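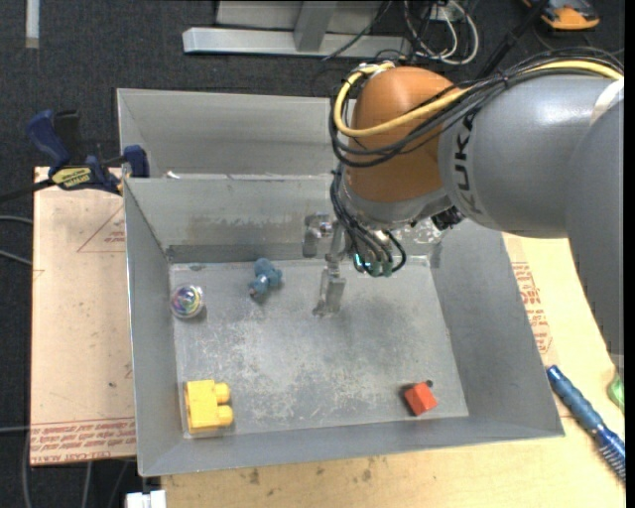

The rule that matters most, according to the lead technician at Rodeck, fits on an index card: the pendant goes with the person, and the person who goes near the arm is the only one who can start it again. "I've said it so many times that my kids can recite it," she told me over a very large mug of tea, and laughed.

We talked for most of a July morning, mainly about the handbook she has been writing with the Cedby workshop. It began as a single page and now has 28 entries, a few of them (she'll admit it cheerfully) born of her own mistakes. Clamp the bins before the first pick. Look over the cables at the wrist every morning, through the whole range of motion, and write down what you find even when you find nothing. "People skip that last part," she said. "Then in March you want to know when a cable started rubbing, and you've got a blank page."

She is fond of the standards, too, and keeps a well-thumbed binder of them, but she worries that new people read them once and put them back on the shelf. So at Rodeck everyone walks the cell with a colleague first, asking whatever they like, for as long as it takes. Her next job is the entry on brushes and hand tools, and where they should live during a run. She and Cedby are still arguing over it.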